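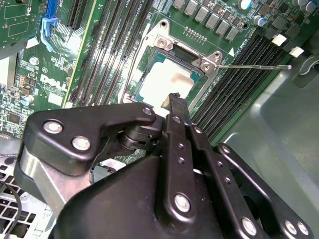 Majumder asked last year why we don't just run the whole job in position control and tune it until it works. A fair question, and Stoswood tried it for most of January. The planner was delighted with every trajectory. The sockets had other views.

Notes for Week 5: contact and the force loop

Near the processor socket, position error turns into force very quickly. The Gritska controller closes its force loop at 556 Hz; the camera gives you 30 frames a second on a good day. Do not ask the camera to save you. 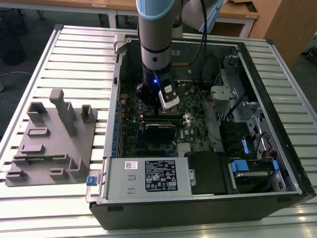
So we split the work. Vision picks the approach pose, the planner gets the arm over the rim of the case, and compliance takes over for the last 5 mm. Each handover needs a timeout. Set it in the Bomum config file, in the one field labelled "misc" -- I didn't name it.

For the tutorial: log one full approach, plot commanded against measured force, and mark the handover. Almost 60 per cent of last year's plots had no units. Newtons, please.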